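Search this site
Enter keyword
Go

Reading time: 5 min
Last updated: June

Unitz Publishes Home Snack Storage Guideline and Releases Lidded Sorting Box for Small Wrapped Foods

Soltby - Unitz, a supplier of household storage goods, has released a guideline for sorting and storing individually wrapped snacks at home, together with a lidded gray box intended for the same use. The guideline covers sorting by package type, order of loading, placement of date codes and restocking intervals. It is available in print with each box and as a free download.

The guideline is based on a household study carried out in Soltby by Unitz and the packaging consultancy Bednárik. The study took in 300 households, all of which kept mixed snacks in single-serve wrappers. Participants emptied their existing storage, sorted the contents on any flat surface they normally used, and recorded the type and condition of each package. The study logged 1652 packages in total.

Of these, 477 were recorded as damaged or past the printed date. Crushed packages were mainly flaky pastries and soft cakes in clear film. Rice crackers and sandwich cookies in opaque wrappers were more often recorded as expired than as crushed, and in most of those entries the package had been at the bottom of a bag or drawer.

"The damage is a loading problem," said Savvas Sfakianakis, product manager for household storage at Unitz. "A meat-floss cake has very little resistance to compression. A rice cracker bar has more, but it is long, so people put it in last and at an angle, and it presses on whatever is under it. The order in which items go into the box accounts for most of what we recorded."

Sorting by package type

The guideline divides single-serve snacks into four groups. Group A covers rigid or compact items, such as round biscuit packages and wrapped sandwich cookies. Group B covers long bars, including rice cracker bars. Group C covers soft cakes in flat packets. Group D covers air-filled pouches and bags of flaky pastry.

Groups A and B are loaded first. Bars are laid flat along the long side of the box, parallel to the wall. Group C packets are placed flat on top in a single layer. Group D items stand upright in the remaining space and are not stacked. The date code on each item should face up where the shape of the package allows it.

Where a package carries no date of its own and was taken from a larger outer bag, the guideline calls for the date to be copied onto a strip of paper tape and attached to the package before the outer bag is thrown away. Missing dates were the most common gap in the study records.

Use of the lid as a sorting tray

The box is supplied with a deep lid that lifts off completely. Turned over, the lid serves as a tray during sorting. The raised edge keeps small packages from rolling off, and the tray can be used on a table, a floor or a bed. On soft surfaces such as a quilt or mattress, a flat stiff item should be placed in the bottom of the tray. A school workbook, a magazine or a piece of cardboard is suitable. Unitz tested the lid with and without such a liner and found that small packages were easier to pick up with the liner in place.

The recommended procedure is as follows. Remove the lid and set it upside down within reach. Place the liner. Empty the box beside the tray, then move items into the tray one group at a time, checking each date. Items that are past date or have an open seal are set apart. When a group is complete, load it into the box and start the next.

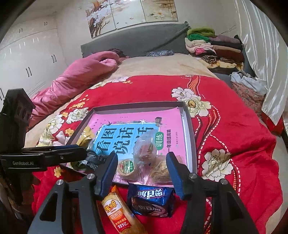 Items that do not fit in the tray on the first pass can stay next to it until space is free. Long bars are usually in this category, and the guideline allows them to be checked and loaded directly. Overfilling the tray is discouraged, as items at the bottom are then handled twice. In the study, households that sorted in small batches finished with fewer unchecked packages than those that turned out the full contents into one pile.

The guideline recommends a full sort every 2 months, and an additional sort after holidays or family visits, when mixed snacks tend to arrive in quantity. Chocolate-filled items should be kept away from radiators and direct sun. Packages of meat-floss cake and other filled soft cakes should be stored according to the instructions on their own label, which take priority over the guideline in all cases.

Product details

The box and lid are molded in the same gray material and can be wiped with a damp cloth. Neither part is intended for direct contact with unwrapped food. The base has a flat floor without ribs, so that bars and flat packets lie level. The lid rests on an outer lip and has no latch. Boxes can be stacked when closed - Unitz advises against stacking when the contents include Group D items that rise above the rim.

A printed card with the four groups and the loading order is included. The card fits inside the lid and can be replaced by a household's own list. A version with larger type has been prepared for use with young children, who in many of the participating homes did part of the sorting themselves. Bednárik reviewed the wording of both cards.

Availability

The box goes on sale in June through the Pladar chain of home goods stores and directly from Unitz. The guideline can be obtained from either without purchase. Retailers that wish to display the loading card beside their own storage products may do so without a fee, provided the text is not altered.

Unitz and Bednárik plan to repeat the household study after the box has been in use, with the same record sheet and the same package groups. The second study will add a separate entry for packages with a copied date strip.

About Unitz

Unitz develops and supplies boxes, trays and drawer inserts for home use. The company is based in Soltby.

Press contact: Savvas Sfakianakis, Household Storage, Unitz, Soltby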